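Plutby Residents' Association
Minutes of the meeting held 3/22/21

Ieuan Foulkes took the chair. Minutes of the December meeting were approved with one spelling fix.

1. Guest room, Owen House
The bed is in and has its green sheet. Members were asked to say whether they want the same color for the second room. 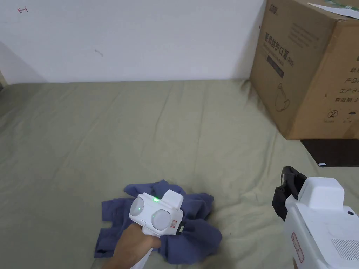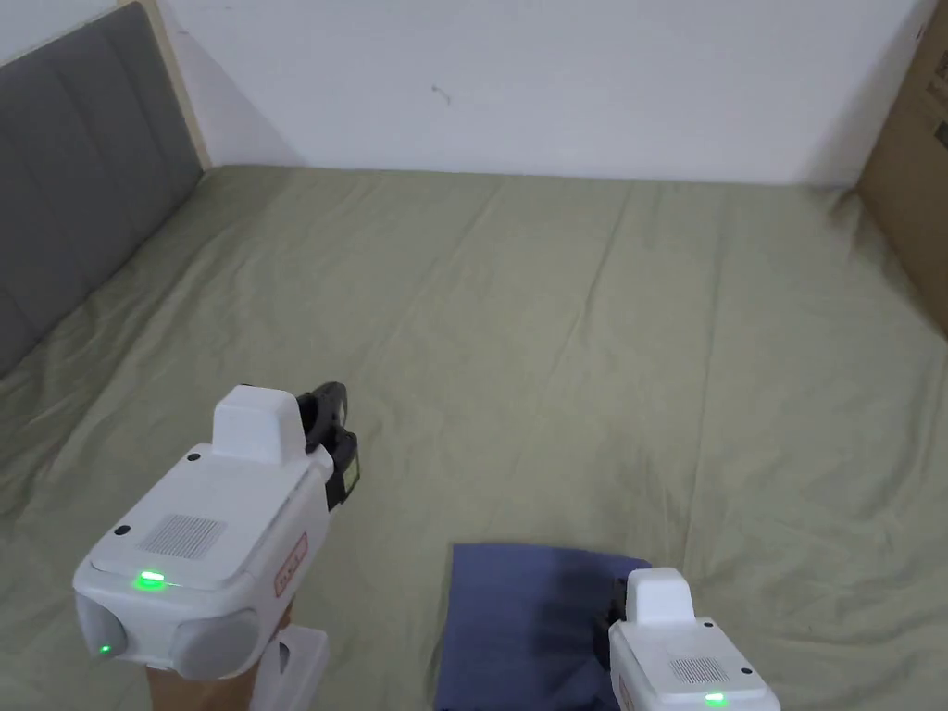 2. Money
Balance stands at $1,308. The bill from Clonby for the stair carpet is still to come. Agreed to hold off on the hall paint until it is paid.

3. Parking
Complaints again about cars left across the Flemier Street gate. Signs to be put up. Cost not to go over $51.

4. Laundry room
Dryer 2 is out of order. Hours stay as they are. A request for a later closing time was voted down.

5. Other business
Guest room bookings must be made 30 days ahead. Keys go back in the box by noon.

Meeting closed at 8:40.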